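Galeria: arrumar a estante amarela

Olá outra vez! Prometi mostrar o cantinho de arrumação da oficina e cá está ele, finalmente (passei a manhã de sábado nisto e ainda tenho pó no cabelo). A estante é da Drekmont, comprei-a em segunda mão por 80 euros, e o amarelo foi amor à primeira vista: numa oficina cinzenta como a minha, dá logo outra alegria!

Na prateleira de cima, as formas pretas em feitio de sapato, todas em fila. Na de baixo, as miudezas: os discos cinzentos, os blocos escuros, as varetas de metal.
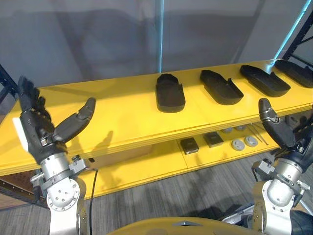
A leitora que assina Yin escreveu-me que, na oficina dela, as formas vão sempre com o calcanhar para a parede, porque assim pega nelas pela biqueira e não estraga o rebordo. E perguntou se eu já tinha pensado em forrar as prateleiras com feltro.

Pensei, sim! Cheguei a comprar um rolo de 190 cm na Batora, mas o feltro agarra as aparas todas e nunca mais saem, um desespero. Fiquei-me pela tábua lisa, que se limpa com um pano em dois segundos.

Quanto às formas, vou experimentar o truque do calcanhar durante 15 dias e depois conto. Também quero etiquetar as miudezas antes do fim de abril, com aquelas etiquetas Radent que descolam sem deixar cola. Se alguém souber onde ainda há das pequenas, diga-me nos comentários, por favor!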